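Section 4. Processor swap, Tellico desktop tower

Read the whole section before you start. Takes longer than you think the first time.

Before you open it

1. Shut down, unplug, hold the power button in for 3 seconds.
2. Lay the tower on its side, panel side up. Flat bench, nothing soft under it.
3. Take off the side panel. Put the screws in a cup. Not your pocket.

CAUTION: Do not open the power supply. Ever. No parts in there for you. Bad supply = whole unit goes back to Stilholm, order part 405.

Getting to the socket

4. Fan plug first, then the cooler. Twist a little as you lift, old paste sticks.
5. Push the socket lever down and out, let it come up. Open the metal frame all the way.
6. Lift the old chip straight up by the edges. Into the tray.

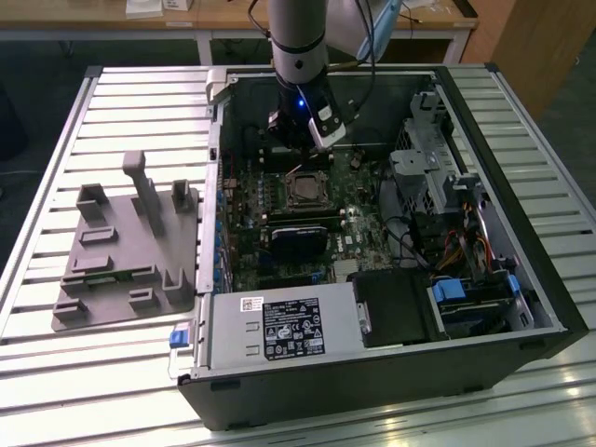
7. Look at the pins from a low angle with a good light. Any bent, stop and call Jamila Gunawardena in parts. Don't try to fix it with a tweezers, we have lost boards that way.
8. Match the corner mark on the new chip to the mark on the socket. Lower it, let go. No pushing.
9. Close the frame, lever down. It will feel stiff, thats normal.

NOTE: Keep loose cables away from the open socket. Tuck them toward the drive side if they wander.

Closing up

10. Wipe the cooler clean, new paste, one small dot in the middle.
11. Cooler back on, screws in a cross pattern, few turns each. Plug the fan back in, poeple forget.
12. Panel on, stand it up, power on. Check that setup shows the new chip.

No picture on screen? Reseat the memory first, then see Section 3.

Changes to this section go to Anjana Haque.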